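Kitchen Basics, Evening Course
Notes for Session 3: Bowls, Measuring and the Washing-Up

Welcome back, everyone, and thank you for leaving the room at Clurkholm so tidy on Monday. I promised to write up the part we rushed through at the end, so settle in with a cup of something and read this before we meet again.

We began with the question of which bowl to reach for. Most of us grab whatever is on top of the stack (I do it too, forty times a month, and then spend ten minutes chasing flour across the counter!). For a dough, pick one a good deal bigger than you think you need. Our Ukero rolls start with 70 grams of butter and look like nothing at all in the bottom of a big bowl, but they rise, and you will want the room. For whisking cream or eggs, go narrow and deep. For a salad, go wide, and toss with your hands if you are among friends.

Then the materials. Glass is heavy and steady and lovely to look at, and it chips. Steel is light, cools quickly in the fridge and puts up with almost anything. Plastic is the one people are snobbish about, and I won't have it. A decent plastic bowl is kind to the wrists and quiet at six in the morning. Keep it away from a hot burner, please, and don't scrub it with anything rough, or the surface goes dull and starts holding on to grease. Turmeric will stain it. I have made my peace with that.

A few of you asked about see-through bowls. Clear plastic lets you check for dry flour hiding at the bottom without tipping everything out, and I find even a cloudy, tinted one gives you some idea of what is going on in there.

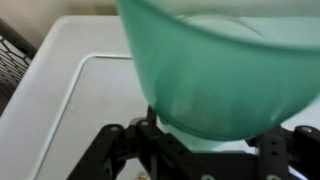 Green or blue plastic does play tricks with the color of a batter, though, so when the recipe says "pale and creamy," look in from the top before you decide. The same goes for egg whites.

A word about the foot, the raised ring many bowls have underneath. It keeps the bowl steady while you stir, and it is also the spot everyone forgets at the sink. Turn the bowl over, run the brush around the ring, rinse, and let it drain upside down with a little air getting under the rim.

For next time, please make the Kesanska pancake batter at home. Rest it for 3 hours in the fridge, covered with a plate, and write down how it looked before and after. Bring your notes, an apron and one bowl you are fond of, whatever it is made of. We'll start with the pancakes and move on to Pavlović soup if the stove behaves.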